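Palimura Pick Task: What Went Wrong in Our Second Milestone
Course project report, Team Cordier

1. Background

Our project was to train a controller in simulation that picks up small objects and puts them in a cup. We built the task in the Sindgate simulator and called it Palimura. The controller ran 600 steps per episode, and we logged 2061 episodes before the October demo. Most of this report covers one fault that cost us almost 12 days.

2. The fault
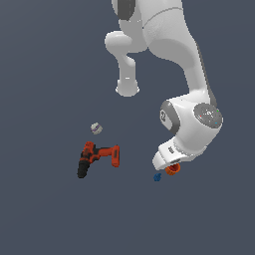 The success rate in our log looked fine until we replayed the episodes. In many of them the arm had closed in on the wrong thing. Our target list had the small items as things to pick and the cup as the place to put them, but the arm kept going for the cup. With the drill and the striped object well off to the left, the tip of the gripper is right over the orange cup, and the small blue piece it should have gone to is a short distance away. Our reward only measured the distance between gripper and cup, so hovering there scored well. In the worst episodes the fingers pushed down on the rim, the contact force spiked, and the cup was thrown out of reach. On a real arm that would be a safety problem, and we had no force limit in the code at all.

3. Finding the cause

We first blamed the collision meshes and spent a weekend replacing them. That changed nothing. We then looked at the wrist view for a set of failed episodes.

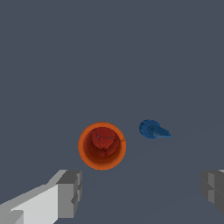 Figure 2. Wrist view: red object inside the cup, blue object to the right of it.

The success check asked whether any object was in the cup. It did not ask which one. If the red object was in there at reset, the episode passed with no work done by the arm.

4. Changes

We now check the success condition by object ID, and reset clears the cup. The reward has a separate term for reaching the target object. We added a force limit that stops the arm and marks the episode as failed. The Korier logging script saves the last 12 frames before a stop.

5. Open issues

The force limit sometimes trips during a normal grasp. We have not tuned it yet. The old success numbers in our first milestone report should not be used.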